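Build notes, rev from May. Picks up after section 3 (frame, wheels, power). If the arms aren't bolted on yet go back.

## 4. Head camera, grippers, first pillow run

Need for this part:

- Vass head bracket + the two long screws
- Fetik gripper pair, left and right, already flashed
- Edulex controller board, lid off
- laptop with Traver installed
- 2 mm hex key, zip ties, tape
- a sofa and some throw pillows. Any sofa. Soft stuff only for the first runs

### 4.1 Mount the camera

1. Power off at the main switch. Not just the software stop.
2. Slide the Vass bracket onto the neck post, flat side to the back.
3. Long screws in, finger tight only.
4. Tilt camera down until both grippers show at the bottom of the view with the arms in ready pose. Fingers visible, wrists mostly not.
5. Tighten. Check tilt again, it creeps when you tighten.
6. Camera cable down the back of the neck, one zip tie at the shoulder. Leave slack for head turn.

**Note:** pan limit is 30 degrees each way out of the box. Leave it there until 4.4 is done. We didn't and yanked a connector.

### 4.2 Gripper cables

1. Left gripper to port L, right to port R on the Edulex board. The plugs are the same shape, so check twice.
2. Run each cable along the outside of the forearm. Tie above and below the elbow.
3. Bend the elbow all the way by hand. Cable should not go tight. If it does, cut the ties and start over.
4. Power on. Fingers twitch once and open.
5. In Traver open *Hands > Zero*. Do left first, then right. Keep your own fingers out.

Zero values get saved to the board. Ours came out 1,389 left and 1,524 right. Yours will differ, that's fine, just write them on tape inside the lid becuase a firmware update wipes them.

**CAUTION:** the fingers close fast during zeroing. Sleeves up, no rings, no kids or pets in the room.

### 4.3 Park it at the sofa

1. Move the coffee table. Anything with legs, out.
2. Drive up square to the front edge. Front of base to front of seat is 1,067 mm on our build. Measure with a tape, don't trust the odometry yet.
3. Set pillows up against the backrest, one each end, one near the middle. Different color for the middle one if you have it, makes the log easier to read later.
4. Arms to ready pose. Open the head view in Traver.

Check the view before going on. Both grippers low, fingers open, whole length of the seat in sight or close to it.
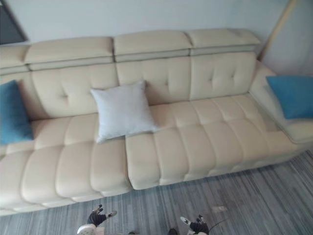

*Fig. 4-1. Head view at the sofa, grippers open below the seat, white pillow near the middle.*

If one gripper is missing from the view, redo the tilt (4.1 step 4). If you see mostly wall, same thing other way. An end pillow running past the side of the view is OK for this run, the middle one is the target.

Pale pillow on pale leather is the hard case. If Traver draws its outline around half the seat, turn *Edge gain* up one notch at a time. Still bad, swap in a colored pillow, get the arm motion working, come back to white after.

### 4.4 First pick

Hand on the stop button the entire time.

1. *Speed* to lowest.
2. Click the middle pillow in the head view. Outline should hug it.
3. Pick which arm. Left for anything left of the seat gap, right for the rest.
4. Hit *Approach*. Arm goes up and over the front edge of the seat, then stops short of the pillow. If it heads straight for the cushion front instead, STOP, the seat height is wrong. Fix under *Room > Surfaces*.
5. Hit *Close*. Watch the fingers, not the screen.
6. *Lift*. A hand's width is plenty.
7. *Lower*, *Open*, *Home*.

Do it again a few times before touching speed. Then the end pillows. Those need a small head pan so save them for after the middle one is reliable.

**CAUTION:** leather scratches. Fingertip pads must be on and seated before any run on leather. A bare tip will mark the seat, ask how we know.

### 4.5 If it goes wrong

- **Fingers buzz, don't close:** zero lost. Redo 4.2 step 5.
- **Wrong hand moves:** L and R swapped at the board.
- **Slips off the corner:** aim for the middle of the top edge, pointed corners fold over and slide out.
- **Head view freezes:** camera plug at the neck. Power off, reseat, power on.
- **Arm stops halfway, no error:** probaly the joint limit. Back the base up a bit and re-run 4.3.

Save the profile as `sofa_1` before shutting down. Section 5 loads it by name.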